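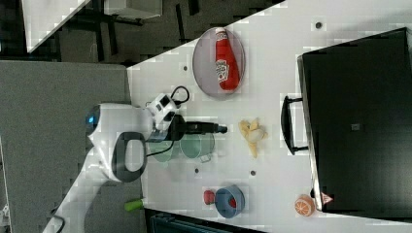

Homemade ketchup keeps coming out thin, what am I doing wrong?

Posted by Evangelia Kontogiannis
July 2020

Hello everyone, and sorry in advance for the length of this. My mother-in-law gave me a big bag of plum tomatoes from her garden in Skosness, more than we could ever eat in salads, and I decided to make ketchup the way my aunt used to. I have now made it twice. Both times the taste was lovely (a little heavy on the cloves the first time, I'll admit), but it runs across the plate like soup and leaves a pink puddle under the fries.

I peel the tomatoes, cook them with onion, cider vinegar, brown sugar, salt and a spice bag, then blend it all and simmer it for 40 minutes. It looks thick enough in the pot, then I put it in the fridge and the next morning there's a layer of water on top. My husband says to stir in cornstarch and stop worrying. I would love to avoid that if I can, but I'm not too proud if that's what it takes! I have 3 pounds of tomatoes left and would really like to get this batch right. Also, how long does it keep? My aunt had hers in the pantry all winter and I can't ask her anymore.

Prodromos Kourkoulas

Hi Evangelia, what a nice problem to have. Your recipe sounds fine to me and I don't think you need cornstarch at all. You just need a lot more time on the stove. Forty minutes is barely getting started with fresh tomatoes, even plum ones. I let mine go for 2 hours after blending, sometimes longer, on the lowest burner with the lid off, and I use my widest pan instead of the tall stockpot. That alone made a huge difference when I switched over.

For the watery layer, try this before you take it off the heat. Put a spoonful on a cold saucer and leave it for a minute. If a ring of liquid creeps out around the edge, it has to go back on. Stir often toward the end, right into the corners, as the sugar loves to catch and a scorched batch can't be saved (I lost one last December, made from tomatoes I'd had in the freezer, and I still think about it).

One other thing, strain it after you blend. I used to skip that step and always had bits of seed in there. I have an old Pappas food mill that does it nicely, but a plain sieve and the back of a ladle will get you there too, with a bit of elbow work.

As for keeping it, I give mine three weeks in the fridge in a clean jar and freeze the rest in small tubs. I wouldn't copy your aunt and leave it in the pantry unless you're following a tested canning recipe and processing the jars properly. Good luck, and do tell us how it goes!

Themis Drakos

just add a can of tomato paste. works every time

Iason Gkikas

I agree with Prodromos about the wide pan. If you don't have hours to stand there, roast the tomatoes first, cut side up on a tray, until they shrivel a bit, and then carry on with your recipe. You lose much of the water in the oven and the flavor gets deeper. Go easy on the vinegar at the start, too, and taste near the end, though don't cut it down if you're going to can it.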